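Textile bench notebook – gray knit, folding and relaxation
December, morning session 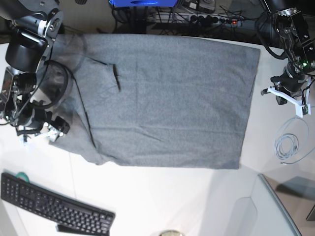 Continuing the flat-lay work on the Redov jersey. The question carried over from the last entry is how much of the spread in folded width comes from the fold and how much is already in the cloth before the first fold is made. I have been treating the garment as a rectangle once it is laid out, and for the main panel that holds. On the gray piece the top edge runs nearly straight and so does the right edge, so either will do as a datum. The left portion is another matter. The fabric there is bunched and overlapping, with the dark curved seam line running down and around it, and any width taken across that section includes a double layer. Fine horizontal wrinkles remain in the lower part. From now on, width is taken from the right edge only, and the left is recorded as a note.

Stock. The gray pieces are from the Redov lot, washed twice before use, no softener. The Ilier lot is a heavier knit and stays in the cabinet until the Redov series is closed. Do not mix the two in one bin. Zainab found an Ilier piece in the Redov bin last month and we lost an afternoon of readings to it.

Conditioning. Pieces rest flat for 90 minutes before measurement. I tried shorter rests and the body length kept creeping upward between readings, by more than the ruler error. At 90 minutes it is stable enough. Hanging is not a substitute – the shoulders stretch and do not come back until the next wash.

Fold sequence in use:
1. Face down, hem toward the operator.
2. Smooth from the center outward with the flat of the hand. No pulling on the hem.
3. Side to center line, sleeve back on itself.
4. Repeat on the other side.
5. Hem to collar in two folds.
6. Weight on, 53 seconds, weight off, measure.

Step 2 is where most of our disagreement sits. Yesenia smooths along the grain and gets a cleaner panel. I was smoothing in whatever direction the wrinkle ran, and on jersey that moves the wrinkle a few centimeters and leaves a ripple in the middle. Switched to her method from this session. Earlier rows of mine are marked S1 in the log, hers and all later rows S2. Do not pool them.

The weight is the 1,000 g block from the Sasaki set. The block has a burr on one corner which caught the knit once. I have taped it. It needs to be filed properly, and the taped mass checked afterward.

Results so far. The log stands at 576 rows including rejects. Folded length repeats well across both smoothing methods. Folded width does not, and the worst rows are all ones where the sleeve was not flat at step 1. A sleeve doubled under the body adds a ridge that survives the weight. I would rather reject at step 1 than correct at step 5. Reject criterion, to be agreed: any overlap at the sleeve that does not come out in two passes of the hand.

Curling at the hem is a separate problem. A single jersey edge rolls when cut, and even the sewn hems are not fully flat after washing. Pressing would remove it, but the point of the series is unpressed cloth, so the roll stays in and gets noted in the hem column (0 none, 1 part, 2 full length). I have been scoring 1 too freely. Zainab to rescore a blind set for comparison.

Mestport want the numbers as folded thickness, not width. We can give them both, though thickness was only recorded from the second notebook onward. Ask whether they need the early rows at all before anyone starts refolding.

To do:
– file the block, reweigh
– second bin label for Ilier
– white tabletop wiped down before each set, lint shows up under the ruler edge
– write the reject criterion on the card by the bench
– Yesenia to send the S2 summary
– order more tags, the small ones with string

Next entry starts with the rescored hems.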